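Tarkitz 수면 이갈이 기록 데이터

개요

Tarkitz는 수면 중 이갈이와 이 악물기를 기록한 표 형식 데이터입니다. 성인 참가자 105명이 집에서 착용한 교근 근전도 센서의 신호와 아침 설문 응답이 들어 있습니다. 센서는 Plustholm에서 제작했고, 설문은 Rusu 앱으로 받았습니다. 원시 파형은 용량 문제로 이 저장소에 없으며 구간별 요약값만 제공합니다.

폴더 구성

nights.csv: 한 행이 하룻밤입니다. 참가자 번호, 착용 시작 시각, 종료 시각, 유효 기록 시간(분)
episodes.csv: 한 행이 근활동 구간 하나입니다. 시작 위치(초), 지속 시간(초), 최대 진폭, 구간 유형
survey.csv: 아침 설문 17문항의 응답
mapping.txt: 설문 문항 번호와 문항 원문 대조표

수집 방법

참가자는 잠들기 전 오른쪽 교근 위에 센서를 붙이고, 어금니를 세 번 꽉 물어 기준 신호를 남깁니다. 진폭은 모두 이 기준값에 대한 비율로 환산했습니다. 기준 신호가 없는 밤은 nights.csv에 남아 있지만 baseline 열이 0이고, episodes.csv에는 해당 행이 없습니다. 병합할 때 주의하십시오.

설문은 기상 후 30분 안에 제출한 것만 유효로 처리했습니다. 늦게 제출한 응답은 late 열에 1로 표시했습니다.

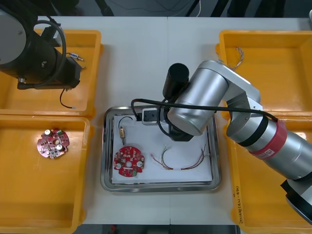
구간 유형은 phasic, tonic, mixed 세 가지입니다. 분류는 Dreltalero 스크립트 2판으로 했습니다. 1판은 기침과 삼킴을 phasic으로 잡는 경우가 많아 결과를 모두 폐기하고 다시 계산했습니다. 1판 결과를 받아 둔 분은 episodes.csv를 새로 내려받으십시오.

결측값

빈 칸은 응답 없음, -9는 센서 탈락입니다. 두 값을 합쳐서 처리하면 유효 기록 시간이 실제보다 길게 나옵니다. 통증 점수는 0에서 10까지이며, 0은 통증 없음이라는 실제 응답입니다.

읽는 예 (Python)

import pandas as pd
n = pd.read_csv("nights.csv", na_values=[-9])
e = pd.read_csv("episodes.csv")
d = n.merge(e, on=["pid", "night"], how="left")

위 코드는 -9를 결측으로 바꾸므로 센서 탈락을 따로 세려면 na_values를 빼고 읽어야 합니다.

알려진 문제

참가자 20번은 센서를 왼쪽에 붙였습니다. side 열에 L로 표시되어 있습니다.
8월에 수집한 일부 밤은 땀 때문에 접촉이 불안정해 유효 기록 시간이 짧습니다.
자정을 넘겨 착용한 경우 날짜 없이 시각만 남아 있어 종료 시각이 시작 시각보다 작을 수 있습니다.
교정 장치나 마우스가드 사용 여부는 자기 보고이며 확인 절차가 없었습니다.

사용 범위

연구와 교육 목적으로 쓸 수 있습니다. 개인의 턱관절 장애를 진단하거나 치료 방법을 정하는 데 쓰지 마십시오. 영상 검사나 치과 진찰 기록이 포함되어 있지 않아 근활동과 관절 상태의 관계는 이 데이터만으로 알 수 없습니다. 참가자를 다시 식별하려는 시도는 금지합니다.

변경 기록

2.1: survey.csv의 12번 문항 열 이름 오타 수정
2.0: Dreltalero 2판으로 구간 유형 재계산, side 열 추가
1.0: 첫 공개

오류는 저장소의 이슈 게시판에 파일 이름과 행 번호를 적어 올려 주십시오.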